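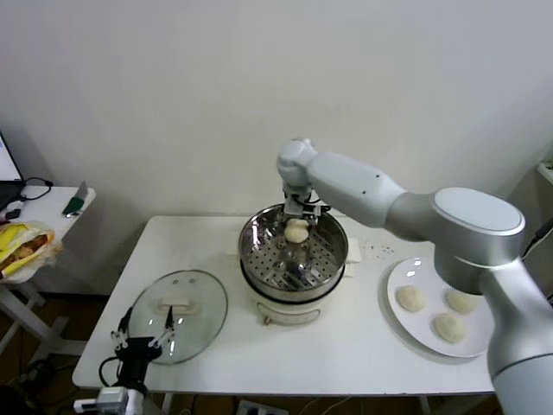 What do people come to an open day for, then?

The buns mostly, and somewhere warm to sit. Gualtiero had worked that out by his second year at Stallow and he ordered accordingly.

24th December. Stupid date for it. The firm had picked it, the firm being in another time zone and not minding. Sasberg wanted the visitors through by noon and the lights off by one.

Decha Chuensuk came in with his coat still done up. From Imhof. Come to look, maybe to buy, probably not to buy. He had a folder under his arm and snow in his eyebrows and he went straight to the front, past the mothers, past the boy with the recorder.

"It does bread," said the boy.

"Buns," said his mother.

Gualtiero Valentini pressed the key. You always press the key and then step back with your hands behind you, so they can see it isn't you. He'd done it 267 times in rehersal, he'd kept a tally on the back of a calender, February, the one with the lighthouse.

Arm went over. Down. Thin fingers round the bun and a pause. He hated the pause. Felt it in his teeth.

"What's it thinking?" someone asked.

"It isn't."

"Looks like it is."

Decha had moved to the side. Not watching the arm at all, watching Gualtiero. Awful.

"My grandmother had a stall," Decha said. Quiet, just for him. "Eight in the morning till they were gone. She'd pick them out with her bare fingers. Steam coming off. Never so much as blinked."

"Did it hurt her?"

"I asked her that. She said, what?" He laughed. "She was deaf by then. I never asked again."

The arm lifted. Somebody clapped too early, then stopped, embarrassed, then everyone did it.

Gualtiero had a speech. Skasatetti had sent it over, two pages, the word seamless in it four times. He had it in his pocket, folded small. He could feel it there. A thousand units by next winter, it said. 116 kitchens already signed. He'd been told to look at Decha when he got to that bit.

He didn't get to that bit.

"Does it squash them?" said the boy.

"It used to," Gualtiero said. "All of last spring. I ate them - flat ones. For lunch. For tea. My wife said I was turning into one."

That got a proper laugh, and the mother wrote something down, God knows what. Decha undid his coat. Top button first, then the lot.

"Again," he said.

"It's the same every time."

"I know. Again."

So he pressed the key. Stepped back. Hands behind him.

Half past twelve and they were still at it, the pair of them, everyone else gone for the bus. Sasberg rang twice. Gualtiero let it ring. Decha had pulled up a chair and was eating a bun out of his hand, blowing on it, tossing it from palm to palm.

"Too hot," he said, delighted. "Too hot. Do another."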